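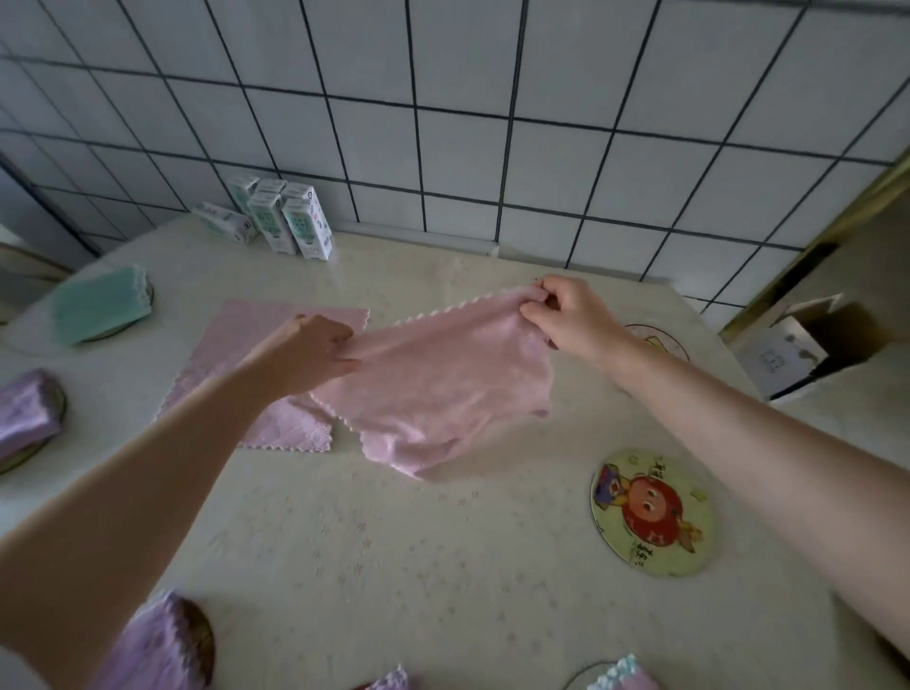 ¿A qué temperatura laváis los paños de microfibra para que no dejen de absorber?

A 40 grados, con poco detergente líquido y sin suavizante, y a secar al aire.

Foro Casa y Limpieza > Lavadora y tendedero > Paños, trapos y bayetas
Hilo: ¿A qué temperatura laváis la microfibra?

calceta_y_punto
Abro hilo, que la pregunta corta ya me la contestaron en el otro (copio arriba pregunta y respuesta), pero me quedé con ganas de más detalle. Tengo un cajón entero de paños comprados en épocas distintas y la mitad ya no seca nada. Los paso por la encimera y empujan el agua de un lado a otro, como si fueran de plástico. Los lavo con las toallas, programa de algodón, detergente en polvo y un chorrito de suavizante. Supongo que ya os estáis llevando las manos a la cabeza por lo del chorrito. ¿Tienen arreglo o los paso a trapos del garaje?

tendedero_sur
Jajaja, el chorrito. El suavizante deja una película en la fibra y ahí se acabó la absorción. A mí me pasó con un paquete entero de los Minja, los que venden en rollo, y los recuperé casi todos. Los puse en remojo una noche en un barreño con agua caliente del grifo y una cucharada de percarbonato, luego lavado normal sin nada de nada, y otra vez. Al segundo lavado ya bebían. Los que están duros y ásperos al tacto no los recuperas, esos al garaje directamente.

brujula_de_cocina
Yo añadiría que no los laves con toallas!! El algodón suelta pelusa y la microfibra la agarra toda, que para eso está hecha. Te quedan llenos de bolitas y luego limpias el espejo y lo dejas peor que antes. Yo tengo una malla de lavar colgada detrás de la puerta, voy echando ahí los paños sucios y cuando se llena va sola a la lavadora. Lavadora corta, 40 grados, centrifugado bajo.

pelusa70
Pues yo voy a discrepar. Llevo años lavándolos con toallas y sábanas y lo que caiga, y a 60, que es la temperatura a la que me quedo tranquila si han pasado por la cocina. Un paño que ha recogido el jugo del pollo yo no lo lavo a 40, lo siento. Y absorben. Los míos son de los baratos de bazar, o sea que tampoco es que los mime.

tendedero_sur
pelusa70, si ha tocado pollo crudo yo ahí uso papel y a la basura, ni paño ni historias. Pero sí que es verdad que a 60 aguantan bien si la etiqueta lo pone. Lo malo es pasarse de ahí y sobre todo la secadora fuerte.

calceta_y_punto
Etiqueta, dice... Yo se las corto todas el primer día porque rayan el cristal de la vitro (o eso creo yo). Así que ni idea de lo que ponía en ninguno.

nordeste22
Las etiquetas se cortan siempre, eso es ley. Lo que hago yo es guardarlas con un imperdible en el corcho de la galería, con un trocito de hilo del color del paño. Mi pareja se ríe de mí cada vez que pasa por delante, pero luego viene a preguntarme a cuánto se lava lo suyo.
Sobre el tema: agua dura. ¿Tenéis agua dura? Aquí en Tremenura sale el agua que parece sopa de tiza y hasta que no empecé a usar menos detergente no entendí qué les pasaba a los paños. Entre la cal y el jabón que no se aclaraba aquello quedaba acartonado. Ahora pongo la mitad de lo que dice el bote y un aclarado extra.

brujula_de_cocina
¿Y vinagre no usas? Yo echaba un vasito en el cajetín del suavizante y con agua dura se notaba un montón.

nordeste22
Lo usé una temporada. El técnico que vino a cambiarme la goma de la puerta (tengo una Flornthorpe de carga frontal, de las estrechas) me echó la bronca y me dijo que el vinagre me la había resecado. No sé si tenía razón o si me quería vender su botecito de ácido cítrico, pero me costó la goma y no lo he vuelto a echar.

pelusa70
El técnico te quería vender el botecito, jajaja. Yo echo vinagre desde siempre y la goma es la original.

nordeste22
Puede ser! Pero la factura la pagué yo.

azul_de_metileno
Entro para poner un poco de orden, que aquí se mezclan cosas. El vinagre ayuda con la cal, con la película del suavizante no hace gran cosa. Y por favor, vinagre y lejía nunca juntos, ni en el mismo lavado ni en el mismo cubo. Lo digo porque en otro hilo alguien lo recomendaba tan pancho. La lejía además a la microfibra le sienta fatal, se come la fibra y el color.
Para la película: agua caliente, detergente líquido sin suavizante incorporado (mirad el bote, que los «2 en 1» lo llevan) y paciencia. Dos o tres lavados.

calceta_y_punto
Ay, azul_de_metileno, que el mío es 2 en 1. Acabo de ir a mirarlo. O sea que les estaba echando suavizante dos veces.

tendedero_sur
Misterio resuelto, a otra cosa, jajaja.

limon_y_sal
Hola, me cuelo con una duda relacionada. ¿Alguien ha probado las toallitas Stinden para las gafas y las pantallas? Las finitas con el borde en zigzag. Me vinieron de regalo y no sé si se lavan a máquina o a mano. En el cartón no pone nada, solo que son «100 % reutilizables», que muy bien, pero reutilizables cómo.

nordeste22
Esas yo a mano, con una gota de lavavajillas, aclarar mucho y a colgar. En la máquina se pierden, la mía se tragó una y la encontré en el filtro cuando ya no servía ni para el garaje.

azul_de_metileno
A máquina también se puede, pero dentro de una malla. Y lo del borde en zigzag es para que no se deshilache el corte, va sin coser. Si empieza a soltar hilos le repasas el borde con unas tijeras de picos y listo.

pelusa70
Para las gafas yo uso el bajo de la camiseta.

azul_de_metileno
pelusa70, eso lo has escrito para hacerme daño.

pelusa70
Un poco :)

brujula_de_cocina
Vuelvo a los paños de cocina, que quería preguntar una cosa. ¿Vosotros separáis por colores? Yo tengo los rosas para la cocina, los azules para los cristales y los amarillos para el baño, y en casa no hay forma de que lo respeten. El otro día vi uno amarillo encima de la tabla del pan y casi me da algo.

calceta_y_punto
Yo lo intenté y duró una semana. Ahora marco los del baño con una puntada de hilo negro en una esquina y los guardo directamente en el baño. Si no los ven en la cocina no los cogen, o los cogen menos.

tendedero_sur
Por colores también, pero los nuevos los lavo aparte las dos primeras veces, que los oscuros destiñen una barbaridad. Tengo una camiseta gris que ya es granate por culpa de un paño que compré en una gasolinera.

limon_y_sal
¿Y los que llevan puntilla o ribete? A mi madre le encanta ponerle un borde de ganchillo a todo, trapos incluidos. Quedan monísimos pero me da miedo que encoja el borde y el paño no, y que se quede aquello fruncido como una cortina.

calceta_y_punto
Ahí sí que te puedo ayudar, que es lo mío. Si el hilo es de algodón, lávalo antes de tejer, la madeja entera en agua caliente, y que seque del todo. Ya encogido no te da sorpresas. Si el borde ya está puesto, lava en frío y estíralo con las manos todavía húmedo, encima de una toalla. Con hilo acrílico no suele pasar nada, pero no le acerques la plancha. Tampoco se la acerques al paño, vamos, que la microfibra se plancha una vez y ya está, se te queda pegada.

limon_y_sal
Mil gracias! Le paso lo de la madeja, aunque me dirá que ella lleva tejiendo desde antes de que yo naciera.

nordeste22
Por curiosidad, calceta, ¿al final cuántos has podido salvar?

calceta_y_punto
Os cuento, que anoche los tuve en remojo como dijo tendedero_sur. De 22 que había en el cajón, seis estaban tiesos y han ido al garaje sin juicio. Los demás van por el primer lavado, detergente nuevo sin suavizante y aclarado extra. He probado uno en la encimera, todavía mojado de la lavadora y bien escurrido, y ya recoge mejor que antes. Esta tarde les doy el segundo.
Lo que no pienso hacer es lavarlos a 60, pelusa70, que te veo venir.

pelusa70
Tú misma. Cuando te huelan a charco hablamos.

azul_de_metileno
Huelen a charco si los dejas hechos una bola en el fregadero, a 40 y a 60. Extendidos en el grifo o en una barra, y se acabó el olor.

brujula_de_cocina
Doy fe de lo de la barra. Yo puse una de las de cortina pequeña dentro del armario del fregadero, con la puerta entreabierta, y secan de un día para otro. En invierno les cuesta más.

calceta_y_punto
Barra apuntada. Subo el resultado del segundo lavado cuando estén secos.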